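Como preparar um documento longo para impressão em livreto

Este guia mostra como transformar um texto comum em livreto A5 dobrado e grampeado, usando folhas A4. Serve para manuais internos, programas de eventos e apostilas curtas. O arquivo de partida pode vir de qualquer editor de texto que exporte em PDF.

Antes de começar, confirme que o texto já passou pela revisão final. Qualquer parágrafo acrescentado depois altera a paginação e obriga a refazer tudo a partir do passo 2.
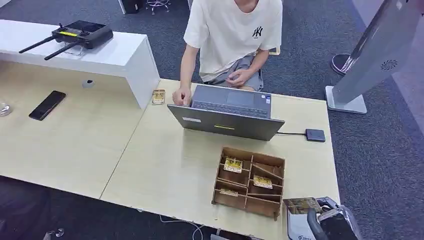 Malunico — Núcleo de Publicações Internas

Passo 1. Definir a página
Configure o documento em A5 vertical, com margens espelhadas. A margem interna deve ter 20 mm e a externa, 15 mm. Se o livreto passar de 80 páginas, o grampo deixa de segurar bem o miolo; nesse caso, divida em dois volumes ou peça encadernação colada.

Passo 2. Fechar o número de páginas
O total precisa ser múltiplo de quatro. Se faltarem páginas, acrescente folhas em branco no final, antes da contracapa. Não coloque brancos no meio de um capítulo.
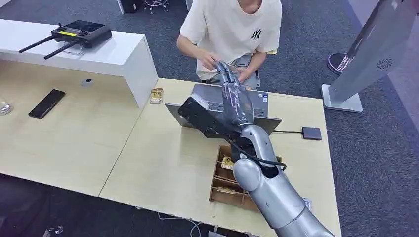
Passo 3. Conferir as quebras
Linhas isoladas no alto ou no pé da página são o defeito mais comum nos livretos que recebemos. Ative o controle de viúvas e órfãs no estilo de parágrafo e percorra o texto inteiro em visualização de página dupla. Letras pequenas pedem atenção à parte, como as de um monograma do tipo do "NY" preto na camiseta clara: num logotipo desse tamanho, use arquivo vetorial ou imagem de 300 dpi. Abaixo disso, as curvas saem serrilhadas.

Passo 4. Exportar e impor
Exporte em PDF com as fontes incorporadas. Na janela de impressão, escolha "Livreto", frente e verso, virar na borda curta. Imprima um único exemplar e dobre antes de liberar a tiragem. Para pedidos acima de 200 exemplares, envie o PDF em páginas soltas para a gráfica Corkthorpe, que faz a própria imposição.
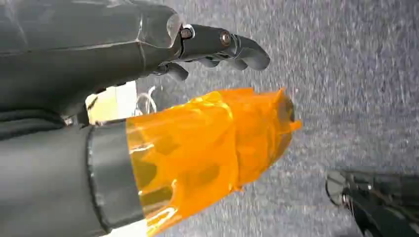 Sosa comentou que, na impressora do segundo andar, "borda curta" e "borda longa" aparecem trocadas no menu, e que o verso sai de cabeça para baixo se a pessoa seguir o guia ao pé da letra. Nessa máquina, selecione borda longa.

Passo 5. Dobrar e grampear
Dobre no máximo 5 folhas por vez, vincando com uma espátula. Junte os cadernos, alinhe pelo dorso e aplique dois grampos com grampeador de braço longo — as pontas fecham para dentro. O refile é feito por último, só no lado da abertura.

Guarde o PDF final na pasta do projeto, com o mês no nome do arquivo.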